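How to run a hustings without losing the hall deposit

So your ward has an election coming and somebody at the last residents' meeting said "we ought to get them all in a room". If you are reading this, that somebody was probably you. My condolences. I have put on six of these evenings in Lasbridge and the villages round it, and have been shouted at by people of every political persuasion, which I'm told is a sign of balance.

Start with the hall. Book it before you write to a single candidate, for an evening at least a fortnight before polling. Ask how many it seats with the fire doors clear. Ours on Dalgleish Road is licensed for 375 standing and a good deal fewer in chairs, and it was the chairs I should have asked about.

Next, the invitations. Write to every candidate on the published list, on the same day, in the same words. Include the one who wants to abolish the bypass. If you leave anyone out you are running a campaign event for the others, and there are spending rules about that, so check the current guidance before you start picking and choosing. Give a reply date. Archie Moffat's agent once accepted at ten to seven for a seven o'clock start, and we had to borrow a piano stool.

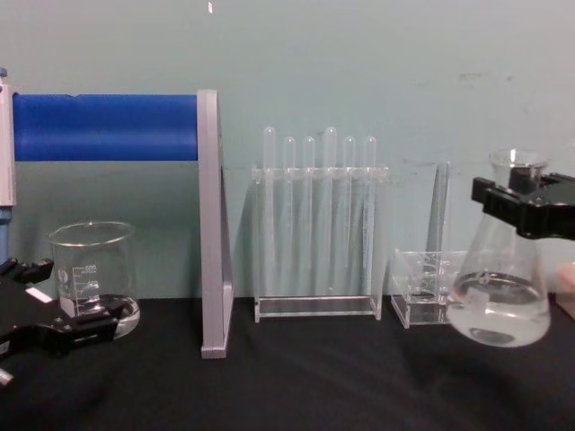

Now the top table, where more offence is given than in all the speeches put together. Draw lots for the seating and draw them again for the speaking order. Same chairs for everyone, same glasses, name cards in the same size of type. No rosettes on the table, no leaflets propped against the water jug. Put a plain dark cloth over it, much like the one on the bench in the photo, and let it hang low at the front. Candidates fidget with their feet and the front row will watch nothing else.

Find a chair, meaning a human one. You want a person who is known, not standing, not married to anyone standing, and able to say "thank you, that's your time" to a man in full flow. Ottilie Hubmann did it for us three elections running. She taught juniors for years and has never needed the microphone.

Timings that have worked:

Opening statements: two minutes each, with a kitchen timer everyone can hear.
Written questions: 360 seconds per question, shared between the whole panel.
Questions from the floor: one per person, and it has to be a question.
Closing remarks: one minute each, in reverse order.

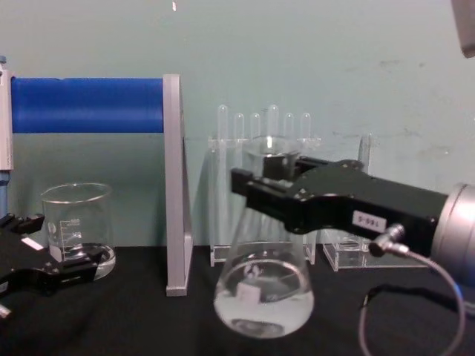 Collect the written questions at the door, on slips, and close the box ten minutes before the start. Two people should sort them together. You will get nine about parking. Merge these into one about parking and read out no names. Anything aimed at a single candidate gets reworded for the lot of them or goes back in the box.

Heckling is allowed in moderation. Agree with your chair beforehand what moderation is. Ours is one warning, one pause, then a word from Magnus Drummond, who stands by the tea urn and is very tall.

Write up the evening if you like, but give each candidate the same number of lines. Lewis Lamont counted his in October and rang me at breakfast.

Last job is the floor. Sweep it, stack the chairs the way the sign says, collect the abandoned leaflets and put them all in the same recycling bin. Then take the key back before nine the next morning, or it comes out of the deposit.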